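Waltgate Handling Group - Safety and Faults Meeting
Minutes, July 3, 2021
Held in the meeting room next to the lab. Apologies were received from the Fanside team.

1. Minutes of the last meeting
Agreed as a correct record, with one change. The item on spare fingertips should have said they were ordered in January, and that the order was short.

2. Gripper closing force fault
The main item. During a tabletop pick run the gripper closed on a dish at full force after the software had asked for a light grip. The dish chipped at the rim and a piece went onto the floor. No one was inside the marked area and no one was hurt. The operator used the stop button and the arm held its position as it should.

The log shows the force setting was sent correctly and then overwritten when the wrist camera dropped out and reconnected. On reconnecting, the Derkivico driver reloads its defaults, and the default for grip force is 100 percent. This had not been noticed before because earlier runs used soft items.

The meeting went over the ceramic pieces still in the object set. Glazed dishes with a wide rim are the hardest case, as the fingers have only a thin edge to close on.

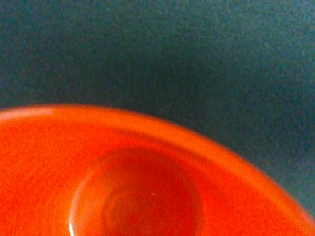 Photo: Waltgate Handling Group, wrist camera

It was asked whether ceramics should be dropped from the set altogether. The view of the meeting was that they should stay in for approach and viewing work, with no gripping until the fix is in.

Action: software to store the force setting on the controller and read it back before every close. If the two values differ, the arm is to stop.

3. Testing since the fault
The camera was unplugged on purpose in 46 of 200 closes on a foam block. The setting was lost in all but six of those - the six were cases where the camera came back before the driver timed out. There were no losses in the closes where the camera was left alone.

Runs with bowls, balls and blocks on the black cloth can go on at reduced arm speed, with the operator standing at the stop.

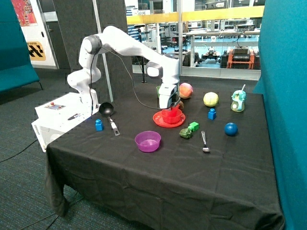
Tejada asked for the raw logs from these tests. Agreed, once the file names have been tidied up.

4. Marked area
The floor tape is lifting on the door side and people have been stepping over it with chairs. It will be replaced. The meeting did not agree on whether a light curtain is needed. One quote has come in at over twice the budget line, and a second will be asked for.

5. Reporting
The fault was written up the day after it happened. The rule is the same day, even if the cause is not known. The form is to be moved to the front of the shared folder.

6. Any other business
Safety glasses are running low. The cabinet key goes back on its hook after use.

Next meeting: to be set when the read-back change is ready to show.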